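Two Hands Are Not Always Better

The brochure for the Renditz wrist promises that you can swap grippers between coffee and lunch. I have now done it four times, and lunch was late every time.

The claim deserves a test all the same, and small shops are being asked to believe it. A packing firm that once bought one arm and one gripper is now told to buy an arm, a rack of fingers and a second, cheaper arm to help. The pitch is flexibility. The invoice is longer.

I spent most of October at the Vidal workshop comparing two grippers on the same dull job: take a small container out of one bin, put it in another, do it again. The Hoso is a plain parallel gripper with rubber pads. The Binard has curved fingers and a controller that claims to feel its way to a good hold. Over 774 picks, the Hoso dropped fewer. It also jammed against the bin wall more often, and a jam costs far more time than a drop does.

The Binard's people like to quote its success rate on loose objects spread across a table. Fine -- but who stores anything that way? Put the same objects in a bin with high sides and the clever fingers need room they don't have. Of its failed picks, 207 came within a finger's width of a wall. Moving the object to the middle fixed most of them, and a person had to do the moving.

Cameras were supposed to help. They did, a little, until the arm leaned over the bin and blocked the view of the thing it was reaching for. A second camera brought back some of what was lost and added a calibration step to every morning.

Would I buy either one? The Hoso, perhaps, for a shop that handles one size of box. The Binard I would want to borrow first, and for longer than a sales visit.

Sharing a work area between two arms is where I have the most doubts. Each one has to know where the other is, and the time spent waiting rarely makes it into a sales video. The bins matter as much as the motors do. A pair of small lidded jars standing in a red bin, one partly behind the other, is an easy job for a child and a fussy one for a gripper, which has to get down past the rim and close on the front jar without knocking the rear one. I would like to see that on a brochure, with the clock left running.
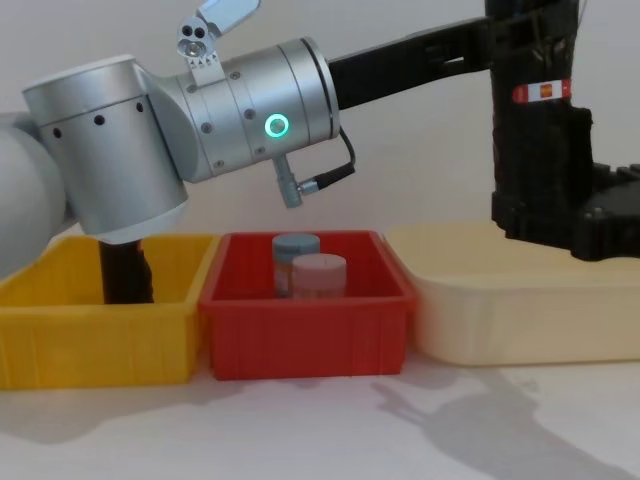
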